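Re: [Mellor-list] Countertop for the rental kitchen

On Sep 16, 2019, the Bravitz Street co-op wrote:
> We want real marble on the counters. Tenants are adults.
> They can use a coaster.

I have been a landlord for 20 years and have yet to meet the coaster.

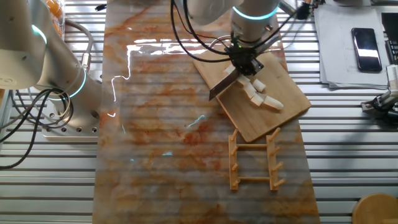

Lemon juice etches marble, and sealing only slows the stains down. My last slab lasted 3 months before someone made salsa. If you want the look, pick a busy pattern — white with orange and rust veins will forgive a lot of curry. Mind the shine, though, as glossy white throws glare right back at you.

Rellska quoted me $884 for plain butcher block. I took it.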